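Lelura puts grippers to the test on club laundry

MEDIA RELEASE – Thu 29 August

Five pairs of grippers, three garment types and 200 folds apiece: Lelura has wrapped up its biggest side-by-side trial yet, and the team couldn't be happier with what it learned.

The trial, run at the Ullero workshop, set out to find which fingertips cope best with sports uniforms. Jerseys are a wonderful challenge – slippery panels, stiff lettering, thick trim at the neck and armholes, and seams that catch where you least expect it. Every pair was fitted to the same two arms and run with the same Jureo controller, so the fingers were the only thing that changed.

The narrow Chmielewska fingers came out ahead on jerseys, finishing 144 of their 200 folds without a second grab. Wider pads did better on shorts and towels, and one softer set lost its grip on hems often enough that it has gone back to the bench for a new coating.

Crews also tried two ways of starting a fold. Picking up the top edge at both ends gave flatter results than working from the hem, though it was slower.

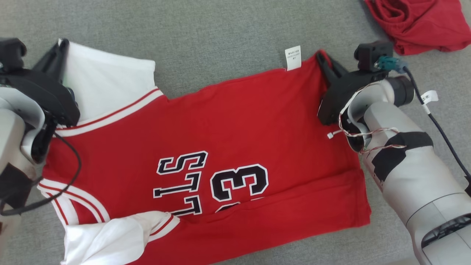
Two grippers hold the upper edge of a red jersey with white sleeves during the Lelura trial.

Full results, including grip settings and cycle times for each pair, will be posted on the Lelura website. Clubs with worn-out uniforms to donate to the next round can drop them at the Ullero front desk on weekdays. Any colour, any size, washed please!

Media enquiries: Lelura communications desk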